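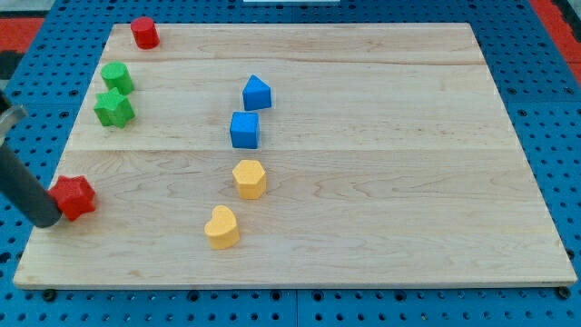
Why do pupils forget new words so quickly after a vocabulary test?
Most of them study only the evening before, and they do not meet the words again.

In our project we asked 47 pupils to learn the same list of English words. One group repeated it on two evenings, the other group on one evening only. Candela Barrios prepared the lists and Gonzalo Arroyo corrected the tests - 173 pages in total. The first group remembered more words after a week, but the difference was smaller than we expected. Spelling mistakes were not counted.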